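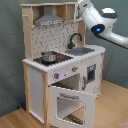

ARNTON TOWN COUNCIL: WARD LIAISON CLERK

Home | Council | Wards | Vacancies | Contact

Last updated: 14 April 2010

One post, fixed term to January. The clerk records ward meetings and forwards motions to the mayor's office within 8 days.
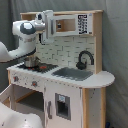 Posted by Siham Tawfik, Personnel

Applicants need minute-taking experience - council or similar - and must live in Arnton or Irik.
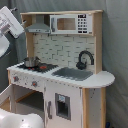
Interviews are held at the Irik ward office. Candidates with children may bring them.

Comments

K. Entili: Is party membership a bar?

Qistina Yeoh: Only holding party office.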